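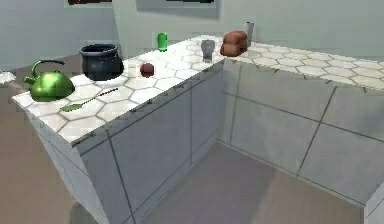

Fig. 1. An L-shaped counter in white hexagonal tile, with a green kettle at the far left end.

Handout 5: Estimating Tile and Grout for a Small Room

Welcome back, everyone! Last time we spent so long on trowels (my fault, I do love a trowel) that we never got to the arithmetic, so tonight we'll catch up. Please bring a pencil, a calculator and your sketch from the Farina job sheet.

Start with the area. Measure the length and width of each surface in inches, multiply, and write the answer down before you do anything else. Then take away the openings. A window comes off the wall total, but leave small things like outlets alone, as you'll be cutting a whole tile for them anyway.

Let's work the Farina wall together. It measures 80 inches by 30, so that's 2,400 square inches. The opening is 19 by 8, or 152. Take one from the other and you have 2248 square inches to cover. With a tile that takes up 2 inches each way, joint included, every tile accounts for 4 square inches, and you need 562 of them before waste. 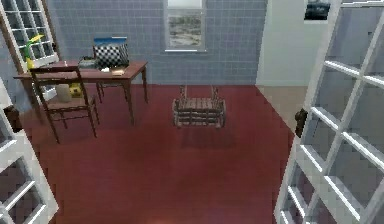
Now for waste, and this is where beginners get a little too brave. I add one tenth for a straight layout in a plain rectangle, and more if the tile runs on a diagonal or the room has a lot of corners. For our wall that makes 619 tiles, rounding up. Always round up, and buy it all at once if you can, checking that the lot numbers on the boxes match. I once went back for a single box of Jerau white and it came home a shade creamier than the rest, and oh, I saw it every morning for years!

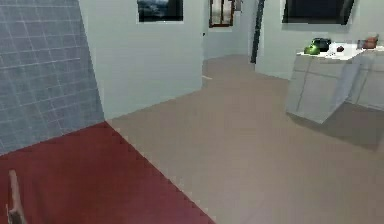

Grout is harder to pin down, because small tiles have so many more joints than large ones. Use the coverage table on the bag, and look up your own tile size, joint width and tile thickness. Mix only what you can spread before it stiffens.

For next time: the Promard exercise, which has 800 tiles on hand and asks whether they'll do for both walls. Show your subtraction, please, and keep your units in inches all the way through.

Vimow Evening Classes | Home Repair I | Contact the class office | Back to top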